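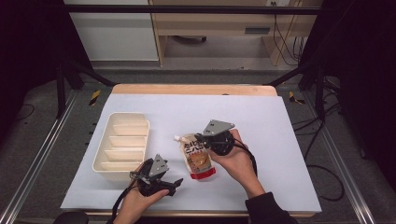
**Hauwa Ojo** wrote:
Pouches never stay put in those four-compartment trays, whatever the shop tells you. I had the Cadow one in my sauce drawer and everything slumped over by the weekend.

**pullholm_76** wrote:
Mine stay put. Cream plastic, four sections, one pouch lengthways in each. Are you overfilling?

**Hauwa Ojo** wrote:
One pouch per section, and a half-used one at that. The dividers are too shallow to hold up anything floppy. Fine for stock cubes.

**Mechthild S.** wrote:
I don't see why a spouted pouch needs a tray at all. Screw the cap on, stand it in the fridge door. Mine's been there since June.

> Mine's been there since June

**pullholm_76** wrote:
Please read the back of it.

**Mechthild S.** wrote:
I have, it says 2028.

**pullholm_76** wrote:
That's unopened! And if the label's in Japanese, are you sure you've got the right line?

**Mechthild S.** wrote:
Fair point. I was going by the numbers – will get my neighbour to look.

**kettle704** wrote:
Has anyone tried the Susteo tray? The listing says "deep pockets" but gives no depth, so I'm not holding my breath.

**Hauwa Ojo** wrote:
Sent mine back. Same shallow steps, dearer box. I've gone over to an old loaf tin with the pouches packed upright, spouts up. Ugly, but I can find the curry sauce.

**kettle704** wrote:
Loaf tin it is, then. What size?

**Hauwa Ojo** wrote:
The two-pound one.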